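News > Company News > Products

Bremton Adds Two Translucent Bins to Its Desk Storage Line

SKEMCOMBE - Bremton will begin selling two new open bins for desks, worktables and craft rooms in March. The bins come in teal-green and gray-blue, and the plastic lets some light through so people can tell whether a bin is in use before reaching into it.

The two bins have different shapes. The teal-green bin has a straight rim and sides that narrow a little toward the base. The gray-blue bin has a front rim that dips between raised corners, so small items are easier to pick out from a chair. They can be bought separately or as a set of 2.
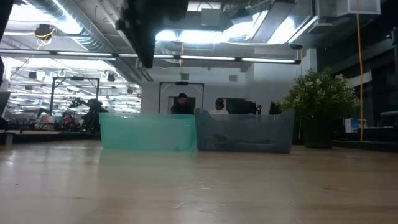 Fatima Akinola said the lower front was the change customers had asked for most often, and that she now keeps chargers and pens in hers and no longer has a desk drawer at all. She added that the straight-rimmed bin was better for paper and anything tall - folders, rolled plans, rulers.

Bremton tried the bins with 129 households and small offices before settling on the final shapes. Several testers asked for lids. Those are not part of this release, but the company is looking at them for a later one.

The first run is 1000 sets. Stores may order up to 200 sets each until the second run is ready. Orders are handled through Mikkelsen, which also carries the rest of the Bremton desk line. Samples can be requested from the Skemcombe office.

Related items
Bremton Desk Trays Now Sold Singly
Mikkelsen Updates Spring Order Form
Grikivano Shelf Brackets Return in Black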